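Vona 705 Practice Drum Kit: Set-Up Guide
Section 4: Sticks, Pads and First Adjustments

By the Sestex support desk
July 19, 2024
12 shares | 3 comments

Complete Section 3 before starting. The rack must be standing on its own and all four leg clamps must be locked.

4.1 Before you mount the pads

1. Place the rack on a rug or mat. The rubber feet will hold on bare wood, but the kick pedal will creep forward.

2. Sit on the stool and set its height so that your thighs slope slightly down toward the knees. Do this now. Changing the stool later means setting every pad again.

3. Check your sticks. Run a thumb along each one and feel for splinters or raised grain. A rough stick will cut the mesh of the snare pad.

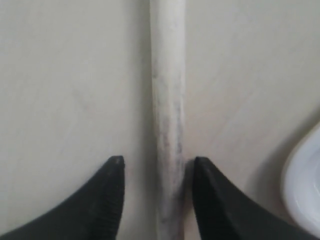
White wooden stick with gray smudges along its length.

Smudges are harmless to the pads if the surface is smooth. Wipe the stick with a dry cloth. Do not use oil or furniture polish, which will transfer to the mesh and attract dust.

CAUTION: Do not use metal sticks or sticks with a cracked tip. Damage to the mesh from either one is not covered by the warranty.

4.2 Mounting the pads

4. Loosen the wing nut on the snare arm two full turns. Slide the snare pad onto the post until it stops, then tighten the nut by hand.

5. Repeat for the three tom pads. The smallest goes on your left as you sit.

6. Fit the cymbal pads last. Put the felt washer on first, then the pad with the logo facing away from you, then the second washer and the cap. The cap should be loose enough for the pad to swing.

7. Set the snare pad flat or tipped slightly toward you. Set the toms so that the stick meets the pad at a low angle. If you catch the rim with every stroke, the pad is too steep.

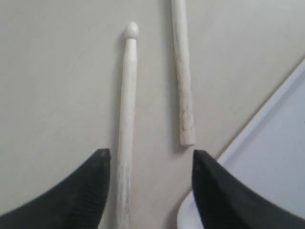

8. Sit down and play a few slow strokes on each pad. Your elbows should hang near your sides. If you have to lift a shoulder to reach a pad, bring that pad closer.

NOTE: Left-handed players should swap the hi-hat and ride arms before step 6. The cable for the hi-hat is 300 mm longer than the others and will reach either side.

4.3 Connecting the module

9. Make sure the Plodar module is switched off.

10. Plug the cable loom into the socket on the back of the module. It fits one way only. Do not force it.

11. Match the label on each cable to its pad. Push each plug in until it clicks.

12. Leave a little slack at every arm joint and fasten the cables with the straps supplied. A cable pulled tight will work loose when the rack shakes.

13. If you prefer to keep the module off the rack, stand it on a table beside you. Choose a surface that doesn't shake when you play, and leave space behind the module for the plugs.

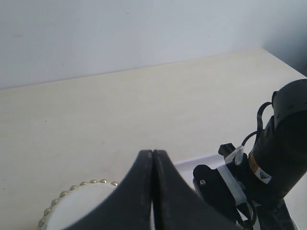
14. Turn the volume all the way down, connect your headphones and switch on. The display shows the kit name Brandão, the factory setting.

15. Raise the volume slowly while tapping the snare pad.

4.4 Setting the sensitivity

16. Hold down PAD and strike the pad you want to change. Its number will flash.

17. Use the arrow keys to raise or lower the value. The factory value is 200. Lower it if one stroke sounds twice. Raise it if soft strokes are missed.

18. Press SAVE. If you switch off without saving, the old value returns.

NOTE: Modules shipped before October need SAVE pressed twice.

Mesh pads settle during the first weeks of use. Check the tension again after 12 hours of playing, using the key supplied, and give each bolt the same amount of turn. Go to Section 5 for the kick pedal.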